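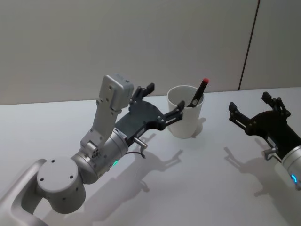

Session 5: Reading a Quote for a Two-Arm Kit
Notes by Karla Esquivel

Bring the Skastico price sheet. We are pretending to be buyers today, so look unimpressed.

What is on offer
Skastico sells the Kosura bench kit as "complete." In sales English, complete means two arms, two grippers and a power strip. The table is yours to find.

Look at the grippers first. They have two fingers each, with slotted linkages and small black pads at the tips. A plain upright cup with a marker-like tool in it is a kind thing to ask of them. Vendors love cups. Ask about bags, cables and anything that flops.

Next, the wrist camera. It stands up well above the rest of the arm, so ask how close you can work to a shelf before it finds the shelf for you.

Status lights: green on one arm, blue on the other. The brochure has a whole page on "intuitive light signaling" and no color key. Write to support and time the reply. Hernán Rengifo's group did this in June and got a coupon.

Costs that hide
Spare finger pads: $224 a set.
Yearly software renewal: $625, due whether or not you switch the thing on.
Setup visit: $300, travel extra, lunch implied.

For next time
Write one page advising Nicanor Palacios, who has to sign for it, whether to buy, rent or wait. "It depends" is worth half credit if you say on what.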